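Fixing a gripper that thinks it's closed when it isn't

This one cost me most of February, so I'm writing it down while I still remember the order I did things in.

We fold shirts with the hand-held gripper, save each fold as an episode, and train on the lot. Out of 1,037 episodes, 355 had a finger width that drifted. The log said the fingers were shut on a sleeve and the video said wide open. Train on that and your robot arm will happily pinch air next to a collar, which ours did, over and over, while Razia filmed it on her phone and laughed!

First, find out if you have it. Open the gripper all the way, with nothing between the fingers, and look at the width reading. Close it, open it, do that 20 times. If the open number creeps, you've got what I had.

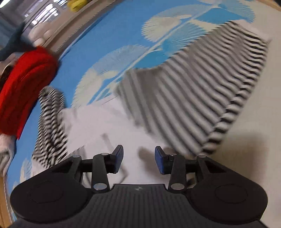
Junaid Minhas

Striped cloth on a patterned cover is a good test, by the way — lots of edges, so you can tell from the video where the fingers are compared to the cloth.

Now the fix. Power off before you touch the linkage (I didn't, the first time, and got a nasty pinch on my thumb). Wiggle each link arm at its lower pivot. On ours the left one had play in it, and the screw under the cap turned with almost no effort. Take it out, clean the threads, add a tiny drop of medium threadlocker, and snug it up until the play is gone but the arm still swings freely. Leave it overnight. Then do the other side too, even if it feels fine.

Next, redo the zero. Fingers fully closed, save, fully open, save. Run the 20 cycles again and compare. Mine stayed within 2 counts.

Last job is the old data. Don't try to shift the widths by a fixed amount — Sadia and I wasted an evening on that, and the drift isn't constant even inside one episode. We pulled all 355 and are recording them over, sleeves first.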